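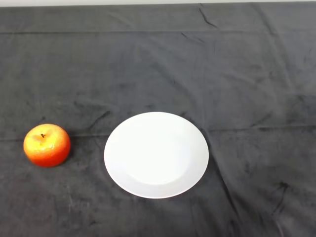 Ticket 815 - Customer survey export drops responses
Opened: 16 Jan 2019
Product: Moges survey panel
Priority: Medium (marketing says High, as marketing does)

Reported problem
The Tirkovach market survey closed with 300 completed responses. The export into our Borlow reporting sheet has 108. The dashboard still shows 300 and looks very pleased with itself.

Log

1. Ran the export again. 108. Ran it a third time in case it was shy. 108.

2. Checked the date filter. It was set to start in November, before the survey opened, so no luck there. Cleared it anyway. No change.

3. Asked marketing if anyone had edited the questions after launch. Was told no. The change history says the "household income" question was edited twice and "preferred store" was renamed "favorite shop" halfway through.

4. Put the old question name back on a copy of the survey. Export now gives 208, so exactly 100 rows came home. Progress, of a kind.

5. Sorted the missing rows by region. All of them are from Grusholm, which was added to the target list late and never mapped to a sales territory. The export skips any row without a territory and doesn't mention it to anyone.

6. Mapped Grusholm to the northern territory. Export gives 300.

Fix
Question name restored on the live survey, territory mapped, sheet reloaded.

Still open
The slide claiming there is "no demand in Grusholm" went to the sales team last week. Marketing will send a corrected one. Please lock question names once a survey is live - I have asked before, see the last three tickets.

Status: Waiting on marketing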